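Two-arm cell: right gripper slipping on nested trays, and cable dressing
Workcells and fixtures > Setup and maintenance

osovis_bench
Posting this in case the history is useful to anyone with a similar layout, and because I still have one fault I can't pin down. Two small white arms on a shared extrusion rail, black grippers, one purple cable per arm run outside the links. 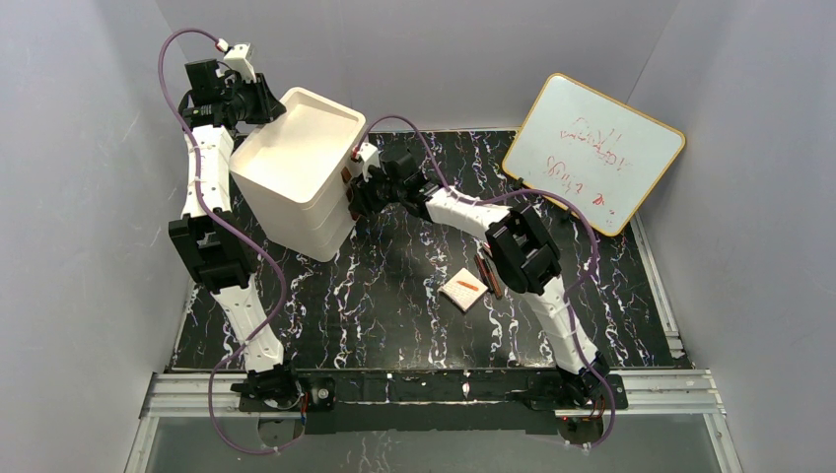
The job is nested rectangular trays, white plastic, rounded corners. Both arms close on the stack from opposite sides, lift, move it back and set it down. The left arm takes the rim at its upper corner and the right arm takes the side wall. Cycle is slow on purpose.

The fault: after 40 cycles or so the right gripper starts to lose the stack. It does not drop it. The fingers creep down the wall during the lift, and by the time the stack is placed it is rotated towards the right arm. Re-homing both arms clears it for a while, then it comes back.

Done so far:
Cleaned finger faces with isopropyl.
Checked the base clamp bolts on both arms with a torque driver. All fine.
Swapped the right gripper for the spare. No change.
Raised the right gripper force limit by one step. Slightly better, but the tray walls start to bow.

Controller is the Gadura two-channel unit, firmware as shipped.

gripfault
How are the two arms synchronised? If each one runs its own trajectory from a common start signal, you have no guarantee they stay together during the lift. A few millimetres of lag on one side would look exactly like creep.

osovis_bench
Common start signal, separate trajectories. I logged joint positions on both and the lag at the end of the lift is under a millimetre when freshly homed. I have not logged it after the fault appears. Will do.

tarnside
I'd look at the cable before the software. You have it looping above the left gripper and hanging in a free arc off the right one. Those are two different loads on two wrists. The right one will tug whenever the arm reaches across to the left, and it will tug harder as the slack works its way back through the ties. That fits something that gets worse over a run and goes away when you re-home, as homing pulls the slack back out.

gripfault
A signal cable of that size weighs next to nothing. I don't see it moving a wrist joint enough to matter.

tarnside
Weight isn't the point, stiffness is. Take the cable off the last two ties, hold the wrist in position mode and bend the cable by hand. Watch the current on the last joint. On small arms it is easily visible.

Édgar Montoya
I look after three of these cells. I agree with tarnside that the cable wants redressing, but I doubt it is the cause here. Ours ran with worse loops than that and held position.

What we did find was thermal. The elbow joint on whichever arm did more of the lifting warmed up over a run and the holding error went up with it. Re-homing took long enough for it to cool, so it looked like homing was the cure. Try this: when the fault shows, stop and wait seven minutes without homing, then carry on. If it goes away, it's heat. If it's still there, it's a position or cable problem.

One more question. Which arm is carrying the stack? With one gripper on the rim and the other pressed on the side wall, I would expect the split to be well off even.

osovis_bench
Good test, thank you. On the split – I have assumed half each, but I have never measured it.

matei_line
You are gripping a nested stack by the wall of one tray. Nested trays slide inside each other. Have you ruled out the trays themselves moving? Fingers creeping down the wall and the inner trays riding up would be hard to tell apart from the side.

gripfault
Seconded. Tape the stack together for one run. It costs nothing.

osovis_bench
Results, in the order I did them.

1. Stack taped. Fault still appears, a little later than before. So the trays contribute, but they are not the main cause.

2. Joint logs after the fault appears. Lag between arms unchanged. Synchronisation is ruled out as far as I'm concerned.

3. Stop and wait, no homing. Fault still there on restart. Sorry Édgar, not heat in this case.

4. Last two ties off the right cable, wrist held, cable bent by hand. Current on the last joint goes up by more than 200 mA. With the arm reached across in the lift pose and the slack pulled back, it sits at nearly the same value with no hand on it.

tarnside
There you are.

gripfault
Fair enough, I would not have guessed that much. I would still move to a shared trajectory. Separate ones will catch you out sooner or later.

Édgar Montoya
Accepted. When you redress it, fix the cable hard at the elbow housing and leave a single service loop between elbow and gripper. Do not tie it along the last link at all. We use 400 mm of free cable for that loop, measured with the wrist straight, and check it at both ends of travel by hand with the motors off. Cut and re-terminate if you have to.

tarnside
Disagree on leaving the last link bare. A loose loop in front of the gripper will get caught between finger and tray one day. One soft tie, halfway along, loose enough to slide.

Édgar Montoya
A tie that slides is how he lost his slack in the first place.

osovis_bench
I've gone with the hard clamp at the elbow and no tie on the last link for now, right arm only. Force limit is back to the original step and the walls no longer bow. The long run is still going, 200 cycles without rotation at the last check. Left arm gets the same treatment in October when the Tukov clamps arrive. I'll post the wrist currents for both sides then.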